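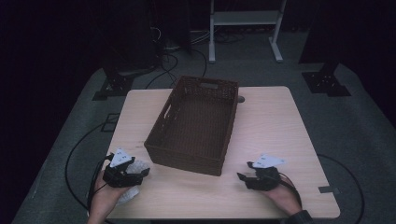
Holztisch: Weißer Schleier nach dem Ölen, Schleifen oder nachölen?

Gefragt am 13.02.2024 von Penard
Kategorie: Möbel und Oberflächen
Schlagwörter: Hartöl, Buche, Zwischenschliff, Wasserflecken

Ich habe einen quadratischen Tisch aus massiver Buche, Kantenlänge der Platte 90 cm. Die alte Lackierung wurde mit dem Exzenterschleifer entfernt, Körnung 80, 120, 180, zuletzt 400. Danach zwei Aufträge Hartöl auf Leinölbasis, Überstand nach jeweils 20 Minuten mit fusselfreiem Tuch abgenommen. Trockenzeit zwischen den Aufträgen ein Tag, Raumtemperatur im Keller 14 °C.

Nach sieben Tagen ist die Fläche an den Rändern matt und glatt, in der Mitte aber leicht klebrig. Stelle ich ein feuchtes Glas ab, bleibt ein weißlicher Ring, der erst nach Stunden schwächer wird. Die Unterseite ist unbehandelt.

Fragen:
Muss das Öl komplett herunter oder reicht ein dritter Auftrag?
War die Körnung 400 vor dem ersten Ölen ein Fehler?
Muss die Unterseite ebenfalls geölt werden?

3 Antworten

Antwort von Fergus MacBrayne
Als hilfreich markiert

Zwei Ursachen kommen zusammen.

Zur Körnung: Mit 400 ist Buche vor dem Grundauftrag zu fein geschliffen. Die Poren sind weitgehend zugesetzt, das Öl dringt kaum ein und bleibt als Film auf der Oberfläche stehen. Für den ersten Auftrag reichen 150 bis 180. Feinere Körnungen oder ein feines Pad verwendet man erst beim Zwischenschliff.

Zur Temperatur: Leinöl härtet oxidativ, also unter Aufnahme von Luftsauerstoff. Bei 14 °C und stehender Kellerluft läuft das sehr langsam. Ein Tag zwischen den Aufträgen war zu kurz, der zweite liegt vermutlich auf einem noch weichen ersten. Ein dritter Auftrag würde das verschlimmern.

Vorgehen:
Tisch in einen Raum mit mindestens 20 °C stellen, querlüften, vier bis fünf Tage stehen lassen.
Klebrige Bereiche mit Balsamterpentinöl anlösen und mit Baumwolltuch abreiben, Tuch häufig wechseln.
Nach dem Ablüften die ganze Platte mit 150 in Faserrichtung schleifen. Setzt sich das Papier sofort zu, ist das Öl noch nicht durchgehärtet. Dann abbrechen und weitere Tage warten.
Platte mit einem nebelfeuchten Tuch wässern, trocknen lassen, mit 180 die aufgestellten Fasern abnehmen.
Dünn ölen, Überstand nach Herstellerangabe vollständig abnehmen, mindestens 48 Stunden trocknen lassen, zweiter dünner Auftrag.

Ölgetränkte Tücher können sich selbst entzünden. Einzeln ausgebreitet im Freien trocknen oder in einem dicht schließenden Metallbehälter mit Wasser lagern, keinesfalls zusammengeknüllt in den Müll.

Die Unterseite bekommt einen Auftrag. Einseitig behandelte Platten nehmen Feuchte ungleich auf und können schüsseln, Buche arbeitet stark.

Antwort von Zolteck

Ich würde gleich Lack nehmen. Öl auf einem Esstisch ist Dauerpflege, spätestens im April wird wieder nachgeölt.

Kommentar von Penard: Lack war vorher drauf und ist an den Kanten abgeplatzt. Danke, aber das möchte ich nicht noch einmal.

Antwort von Lutton

Ergänzung zur ersten Antwort: Den Ring nicht überbewerten. Frisch geölte Flächen sind erst nach zwei bis drei Wochen voll belastbar, bei Kälte später. Bis dahin nichts Nasses abstellen und nur trocken abwischen. Bleibt der Ring nach der Aushärtung, lokal mit feinem Pad und wenig Öl einreiben, sofort trockenreiben.

Statt Terpentinöl geht auch ein Orangenölreiniger, riecht aber tagelang.

Kommentar von Penard: Steht jetzt im Wohnzimmer bei 21 °C. An einer Ecke probeweise mit 150 geschliffen, Papier setzt sich noch zu. Ich warte.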